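Splitting a small group that has outgrown the living room

Babita Kaushik
Our church small group meets in October through May and has grown to 15 adults. Discussion now runs past the hour and the same 5 people do most of the talking. The elders want us to divide before the next study starts. Is there a standard way to assign people, and should both halves use the same material?

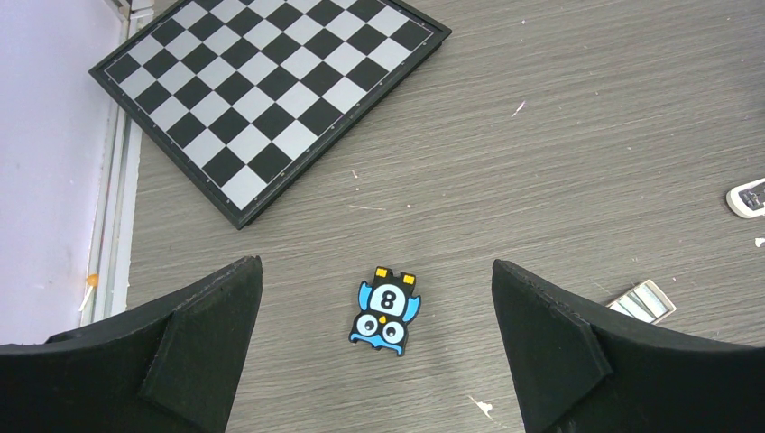 We are a mixed group — two new believers, several retired couples, one family with small children. Nobody has volunteered to lead the second half.

Rattana Siriwan
Appoint the second leader first. Have that person lead four sessions while you are still together, then split. Assign by neighborhood, and keep each new believer with the person who already meets with them for prayer. Use the same study for the first term. Both leaders can then prepare together, and anyone who has to switch nights does not lose their place. Limit discussion to 35 minutes and leave the remainder for prayer.

If you hand out printed study sheets, staple them by chapter, not as one packet. Members who miss a week need only the one section.
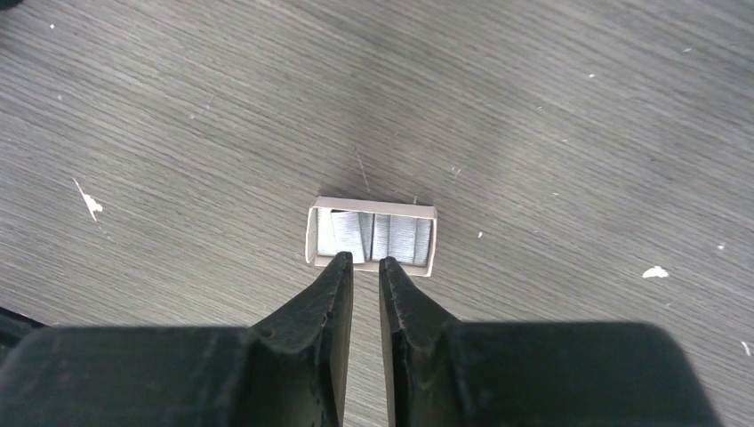

Open box of staples on the tabletop.

Hjaltested
We just let people choose. It was fine, but one group ended up with all the singers. Same book for both, agreed. Ask your pastor about the leader.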